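Home | Bedding | Laundry | FAQ | Contact

Blankets, shaped pillows and small cloths: your questions
By the Wadow home desk, Dec 12, 2019

Do I need to fold the small cloths at all?
Probably not. We're not convinced a cleaning cloth cares. If you keep yours in a drawer, one fold in half saves some space. The fancy thirds method takes longer and looks the same by the weekend.

Can I fold on the bed, or do I need a table?
The bed is fine. A thick blanket gives a little under the cloth, so smoothing takes an extra pass. We've seen folding boards sold for $30 and can't see what they do that a flat hand doesn't. 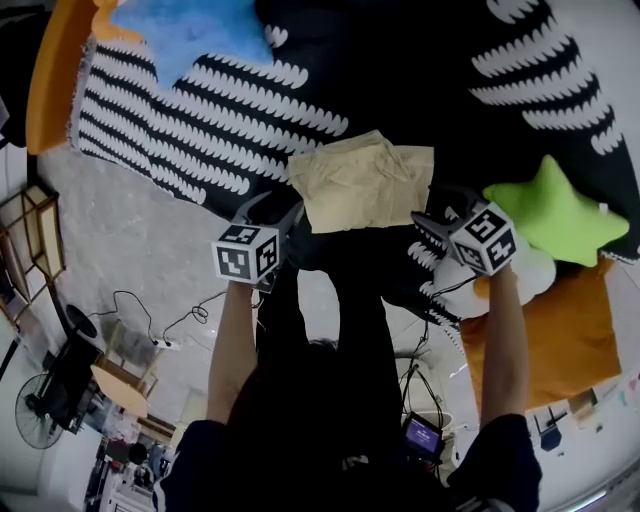 A tan cloth, still wrinkled, on a black and white blanket with the star and cloud pillows.

Are star and cloud pillows any good for sleeping?
We doubt it. The points of a star end up under your ear. They're nice to look at and kids like them, but keep a plain pillow for the night. The Takik listing says "ergonomic" - we'd want to know what that means before paying extra.

How do I store them? They don't stack.
No, they don't. Use a deep basket, or leave them out. Vacuum bags work for a while, but the two stars we bagged in March came out flat and needed 15 minutes in the dryer on low.

Will a bold pattern hide stains?
Sellers love to say so. Dark areas hide coffee pretty well and show every bit of lint. White stripes do the opposite.

Is the Brekitport fabric spray worth it for wrinkles?
We tried it on 27 cloths. Plain water in a spray bottle did as well, as far as we could tell.

How often should the blanket be washed?
Go by the label, and sooner if a pet sleeps on it. Wash it on its own the first time.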